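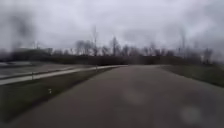

The path runs straight on toward a long line of bare trees.

I took up walking in February, which everyone told me was a silly month to start. My doctor wanted 30 minutes a day and I figured I'd last a week — maybe two if I bought new socks.

I bought the socks. Then I got hooked! My neighbor Umesh Lodhi keeps a notebook of his walks (he's on number 1484) and he talked me into keeping one too. Mine is mostly complaints about my left knee, plus what I ate after.

My favorite loop starts behind the bakery in Trarkgate and takes me past the old school, where I always slow down to say hi to the same grumpy cat. I don't bring headphones anymore. I plan dinner, I argue with my sister in my head, and by the time I'm home I've usually let her win.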